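About Curside

Hi, I'm Lieselotte Kleinschmidt, and Curside is my language school. We teach Hungarian to grown-ups, mostly in the evenings, mostly to people who already have a job and a family and not a lot of quiet in their lives. If you've landed on this page you're probably wondering whether you're too old, too busy or too bad at languages. You're not, come in!

I grew up with no Hungarian at all. I married into it. For the first few years I sat at my mother-in-law's table nodding and eating, and I could say "thank you" and "no more soup" and that was it. Then one December I got fed up and signed up for a course at the community college, which was canceled after two weeks when the teacher moved away. There were five of us left with the same blue textbook and nowhere to go, so we met in my kitchen. Piroska Pálfi came over to help us with our vowels, and she never really stopped coming over. She is now our head teacher and she's still after me about my vowels.

Curside grew out of that kitchen. We have two classrooms upstairs from the old Womico shoe store, a coffee machine with opinions, and a shelf of Hungarian novels and cookbooks that anybody enrolled can borrow. Beginners meet on the street side, where you get a bit of traffic noise (good practice for real life, I tell them). Everybody else is in the back.
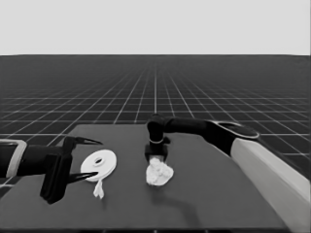

Kheri Rotich wrote to us after his first term that he had expected to spend the whole time on grammar tables, and that by the third evening he was arguing with a stranger over the price of pretend plums. He said he lost the argument and went home happy. He also asked if we could slow down a little on the definite conjugation, and he was right about that, so it now gets three evenings where it used to get one.

Classes are small. We stop at nine people, and I've turned friends away over it. There are three levels, and we call them First Steps, Vida and Trason. Vida is where you start talking in whole sentences about your own week. Trason is reading and long conversation, and it's run by Imre Bozsik, who brings in newspaper columns and won't let anybody use a dictionary until the second time through. People grumble and then sign up for it again. Said Metwally teaches First Steps on top of looking after our schedule. He learned Hungarian as an adult like I did, so he remembers exactly where it hurts.
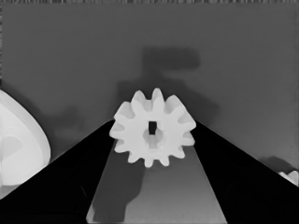
People always ask me about the endings. Hungarian puts a lot of little pieces on the back of a word, where English would use "in" or "from" or "with my," and beginners tend to panic and try to learn the whole pile in a weekend. We go at it slowly, one ending at a time, with real words from your own house and street. I like to compare it to a gear like that white one, with its square hole in the middle and the teeth going all the way around: the word you already know is the middle, and the endings sit around the outside. You can get pretty far with a handful of them. The vowels have to match, too, and that's where Piroska comes in with her colored cards, and by the end of the term you'll hear a wrong one before you can explain it.

Our next term starts in the last week of January, with an open evening on 26th January. Come and sit in on a class, have some poppy seed roll, ask anything you like. There's no test at the door. A term is 29 lessons and costs $1,488, book and worksheets included, and you can pay in pieces if that's easier – just tell Said and he'll set it up. Books go home with you. We've taught over 200 people so far and some of them still drop by for the conversation table, which is free and gets loud.

If you already speak some Hungarian from your grandparents, please tell us when you write. You probably know more than you think (kitchen words especially!) and we'd like to put you in the right room. Send a few lines about yourself through the contact page and either Said or I will write back, usually the same evening – me in English, Said in whichever language you started in.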